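Teaching by hand or by remote?
Forum: Home and Hobby Robots

hulell_hannelore
Sunday, April 5, 2020
Hello all! I've been going back and forth on this since February, so I'd love to hear how the rest of you do it. Do you show the arm a task with a hand-held gripper, or drive it from across the room with a controller? I did 11 runs by remote last night and my thumbs are still complaining.

Jörg Gerlach
Welcome, Hannelore! Hand-held, every time. You feel it when the fingers touch something, and you slow down without thinking (I can never manage that with a joystick).

wendt1122
I'll disagree with Jörg, in a friendly way. Your wrist can do things the arm can't, and then half your demos are no good. With remote control, the arm at least made every move itself.

Jörg Gerlach
Fair point, and I do throw some away! I still like the view down between the fingers, though, with the lamp base straight ahead past the gap. I keep the table covered in something pale so small things stand out.
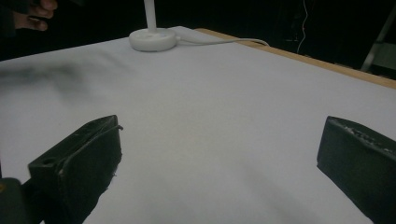

skiltow_2062
Reply to Jörg Gerlach
Those fingers look well worn along the top on the right one. Do you re-pad them, or just keep going?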